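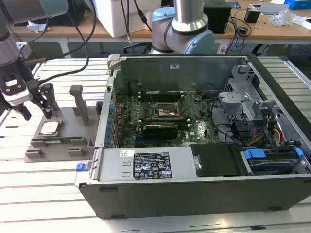

Hajnalka Pintér wrote under my last post that a person with steady hands and a screwdriver does a whole pallet of old towers before the robot has found the first socket, and she wants to know why I'm bothering with the Skoma kit at all.

Fair question. I'm bothering because Clornard wants 376 a month for it, and the sales page says it will take a processor out of a desktop board, or put one in, "unattended." I had it on trial for part of February and I have opinions.

The fixture tray is the good part. It's 3D-printed, gray, nothing fancy, with a recessed pocket for the chip so the gripper always has a known place to go. I'd buy the tray by itself. I asked. They don't sell it by itself.

The arm and the software are another matter. I logged 26 socket runs and 13 of them went through without me touching anything. The rest stopped and asked for help, usually over the retention bracket. To be fair, it stopped — it never just pushed on — and I didn't lose a board. But half is half, and the word on the page is unattended.

Then there's the case. The demo video uses a bare motherboard on a mat. My machines come in towers, with walls and cables in them, and the gripper has to work down in there.

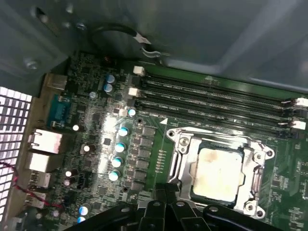 Gripper just below the processor socket, board still in its case.

Abimbola Tijani tried the Jillora version, which costs less and has the same bracket trouble, so I won't be switching. Clornard says an update is coming and offered me a year up front for less than the monthly rate adds up to. I said I'd wait for the update. The trial unit goes back Tuesday, and I've asked again about the tray.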